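Willonlow hand gripper

The Willonlow hand gripper is a two-finger handheld tool used with the Rantala bench cell at the Bandel workshop. An operator carries it by hand to record grasping motions, which are later replayed on the cell's fixed arm. The first version was built by Napaporn Ongart. Its upkeep procedure was written by Theerawat Sitthichai and is known in the workshop as the Nono sheet, after the folder it was kept in.

Construction

The tool consists of a handle, a housing, a camera mount and two opposed fingers. The fingers are mirror images of each other and are replaced as a pair. Each is fastened with screws, and the inner side is stepped near the tip. Full opening is 35 mm on the short fingers and 27 mm wider on the long ones. Both sets fit the same housing.

Setup

Setup is done on a plain, pale surface, with the fingers fully open and nothing between them. The operator checks that both tips are in the camera's view, then closes the fingers slowly and watches for a gap. A difference of more than 2 mm between the tips is corrected at the finger screws – the linkage is left alone.

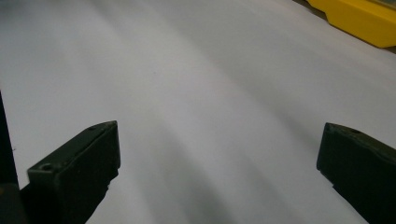
Gripper fingers open over a pale work surface, with part of a yellow object at upper right.

The check is repeated after any change of fingers. Older notes give a separate routine for the long set, but this was dropped in July when the camera mount was moved forward.

Maintenance

Fingers are wiped with a dry cloth at the end of each shift. Screws are checked every six days, usually including Sunday, when the cell is idle. Scuffing on the outer faces is ignored. Wear on the gripping faces is not, and a worn finger is retired together with its partner.

The most common repair is a stripped screw hole. Early fingers were drilled out and fitted with inserts; later ones are simply replaced.

See also
Rantala bench cell
Parallel gripper
Camera calibration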